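Visit report: gripper and wrist camera day at Demska

Kyriaki Zervas and I drove out to the Demska workshop on Wednesday to try the two grippers on our shortlist before the August order goes in. We got there at 9:30 and had the bench until mid-afternoon. Myrto Gkikas ran the arm for us and Fermín Sepúlveda looked after the controllers.

What we tried

The Aklow is a parallel gripper with flat rubber pads. The Guerra has two curved fingers that close around a part, with a bit more give at the tips. Both went on the same arm, with the same wrist camera, so the only thing changing between runs was the gripper and its mounting plate. Swapping them took Fermín a few minutes with a hex key. The Guerra's cable is stiff and had to be re-clipped twice because it was pulling at the wrist.

We started with cartons and bottles from our own packing line. The Aklow was better on cartons and left no marks. The Guerra was better on bottles, including the ones we laid down on their sides. I didn't see much between them on speed.

Lockers

After lunch we moved to the white locker bank, which was the part Kyriaki wanted to see, as our parcel room has similar doors. The job is to find the right door, swing it fully open, put a parcel in and shut it so the lock catches. White doors on a white cabinet are hard on a camera. Myrto has it look for the black parts first, meaning the printed numbers, the pull handles and the lock, and work out the door edges from those.

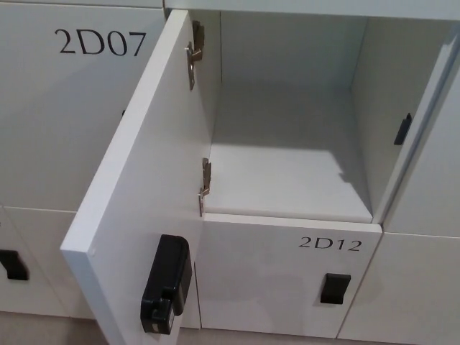
Cameras and controllers

Fermín ran the locker job on the standard controller and then on the Tratix. The standard one pushed the door shut at a fixed speed and stopped short a few times. The Tratix eases off when it feels resistance and then pushes again, and I preferred it. We set the wrist camera to 30 frames a second and left it there. Glare off the door fronts was a nuisance until Myrto turned down the exposure.

Costs and next steps

Demska will quote on both grippers with the Tratix controller. Kyriaki is leaning toward the Guerra. I'd like to run the Aklow again with narrower pads before we decide. Myrto is sending the run logs, and we still need to measure the handles in our own parcel room.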